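Print this message | E-mail this message

To: Trindton Costume Hire members list
Re: Return dates for children's costumes

Members are advised that the spring theatre hire closes on 4th October. The Joltier store holds 447 children's costumes, and all must be back on the rail before party bookings open.
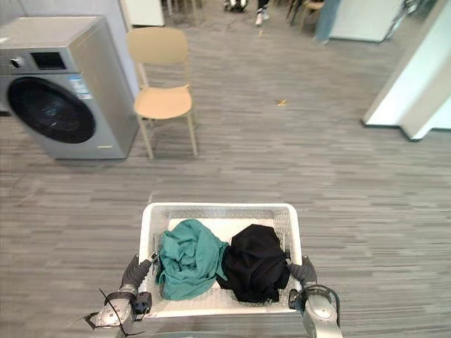
Washing machine and chair

One branch wrote:

> Our pirate and witch sets went out in May and four hats are
> still missing. May we substitute from the Davine range, or must
> we wait for the Ateş order?

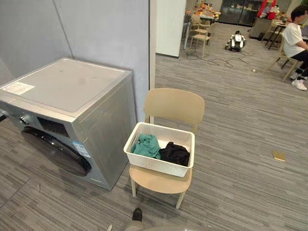

Page last changed: 4 days ago

Substitution is permitted where the size and colour match. The branch should record it on the hire card – the green copy, please – and keep the deposit until the hats are returned or paid for. 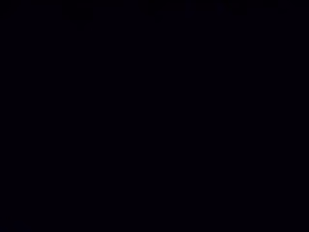

Members' Bulletin, p. 98

The Ateş order covers capes and masks only. Hats must be requested separately through the Joltier store.

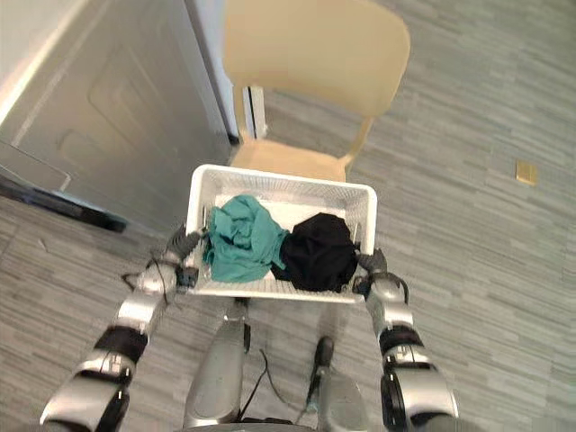

Requests received after the closing date will be filled from whatever stock remains, and branches may not reserve by telephone.

Hire Office, Trindton

Print this message | E-mail this message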